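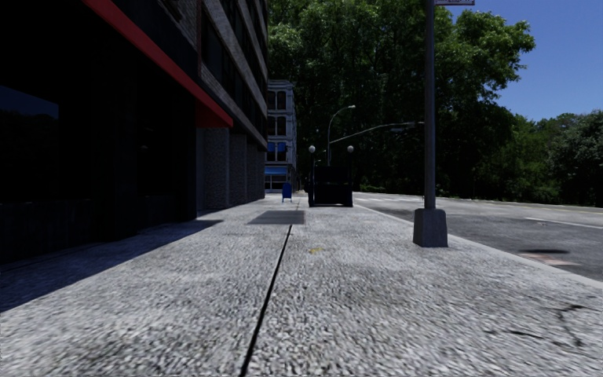

Rebelo street map, default daylight, sidewalk route heading toward the trees

I came to Gemik with low expectations. Cosareo sells it as a way to gather driving and walking examples for a sidewalk delivery robot without sending anyone outdoors, and I have heard that pitch before. You load a city block, steer a virtual robot along it with a gamepad, and the software saves what the robot saw next to what you told it to do. Those pairs go to the learning system. Our small team at Dulport used it through November, and I did most of the steering.

Setup took an afternoon. The manual skips the part where you match the control rate to your own robot, and Olga Guerreiro had to work it out from a settings file. Once that was done, recording was painless. A bad run can be thrown away with one button, and I used that button a lot.

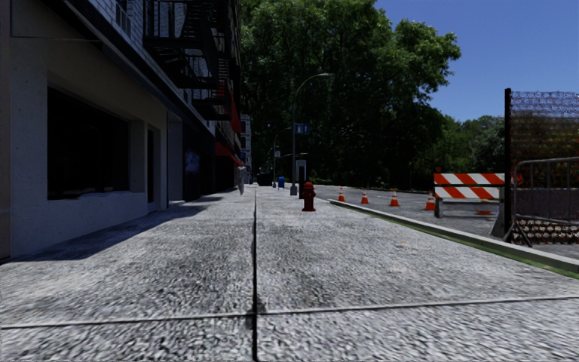
Scenery and variety

Cosareo talks up its street clutter, and I'll give them some of this. Cones, a striped barricade and a fire hydrant make a better stretch of street than bare paving, and the shade along the buildings is hard-edged enough to bother a weak vision model. The pedestrians are another matter. The ones I met walked at one speed and never hesitated, and people hesitating is most of what our robot gets wrong. We recorded 80 runs on this map. When Horácio Vieira sorted them, he kept 40 and called the rest near copies.

The paving does change as you move through the map, from plain gray concrete with long seams to big stone slabs with smaller pieces fitted between them. I was glad of it, as our first model had learned to follow a seam like a rail.
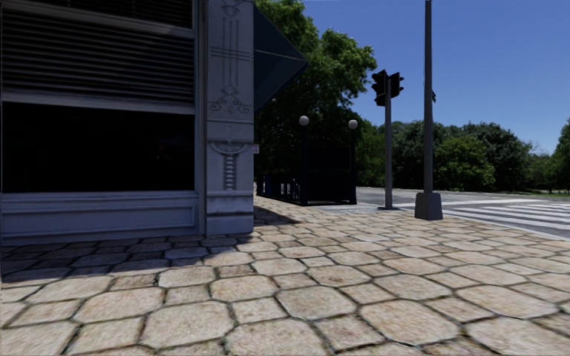

It stopped doing that after we mixed in more of the stone sections, though it also got slower at corners, and I can't say which change did it. Close to the camera the ground goes a little blurry, and there is no switch for that in the version we had. Mafalda Cardoso thinks it helps. I think it hides the cracks a wheel would care about.

The export is tidy, with sensible file names. The price is harder to like: the base license stops at 100 saved runs, and deleted ones count until you empty the archive by hand. Support took 3 days to tell me so.

Would I buy it again? For early practice data, probably, with the larger license. I would not train on it alone, and I'd want to see the pedestrians fixed before renewing.

Rating: 3 out of 5
Ezekiel Bellamy, December 2021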